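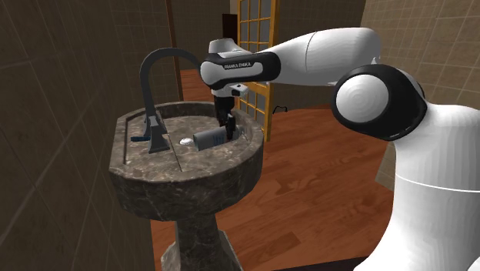

Subject: Re: [urkard-trails] Reprint of the Ridge Trail map

Hello all,

I have the new quote from Joshi, so I can answer most of what came up on the list since January. The full earlier message is at the bottom for anyone who missed it.

The price for 200 copies, folded, on the same coated paper as last time, is $998. That includes one proof and delivery to Urkard. Going up to the next quantity doesn't lower the price per copy by much, and we still have old maps nobody wants in the closet from the time we ordered too many. I would stay with 200.

The waterproof paper was quoted separately and nearly doubles the bill. I carried one of the Pruvia maps on that paper for two seasons and it held up well, but the ink wore off along the folds just as it does on ours. I don't think it is worth it for a map most people look at in the parking lot and then put in a pocket.

Now the corrections. I walked the north section with last year's map in hand and these are the ones I am sure of:

The spring below Halteo Gap is marked on the wrong side of the trail. It is on the west side, downhill, and the side path to it leaves from the second switchback and not the first.

The height of the gap is printed as 1,035 feet in the side panel and 1,053 feet on the map itself. The second number is correct. Somebody swapped two digits when the panel was typed up, and it may well have been me.

The old logging road that crosses below the gap is drawn as open. It has been gated at the lower end, and you can still walk it, but you can't park there. I'd like to see a small gate symbol and a line in the legend.

The distance table adds up correctly from north to south. From south to north one leg is missing, between the footbridge and the shelter turnoff, so the running totals after that are all short.
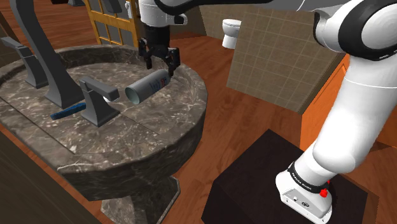
I have not checked anything south of the footbridge. The creek was too high when I got there and I turned back. If someone lives closer to that end and has a free morning, please look at the two trail junctions past the pasture. I've had one report that the signpost at the first one is down and another that it is standing but turned the wrong way, and the map shows it as an easy left in either case. A short description of what the junction looks like from each direction would be enough for me to redraw it.

On the contour lines: I know several people want them darker. I tried it on a test sheet and the trail line gets lost on the steep slope under the gap, where the contours run close together. Making the trail line thicker helps, but then it covers the creek. My suggestion is to leave the contours alone and change the trail from brown to red. Joshi says the color change costs nothing as long as it is in the file before the proof.

The date on the cover should say 2024. It should also say "third edition" somewhere — the last two printings look the same from the outside, and people have been buying one when they already own it.

If there are no objections by the end of next week I'll send the file off. Corrections can go to the list or straight to me. Please give the map square when you write, because "the bend by the big oak" describes at least three places on this trail.

Regards,
Tom 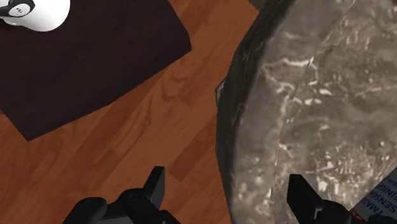 On February 13, 2024, Sneha Pal wrote:

> Has anyone asked for a price on the reprint yet? The box at the
> Urkard store is down to the last few maps and they would like to
> know whether to expect more by spring.
>
> Also, could the list of changes be posted before the file goes
> out? Last time I found the mistake in the distance table when I
> already had the printed map in my hand. I can proofread the side
> panel and the legend again if that is useful. I would need the
> text as a plain file, not the layout, since I can't open that.
>
> One more vote from me for darker contour lines.
>
> Sneha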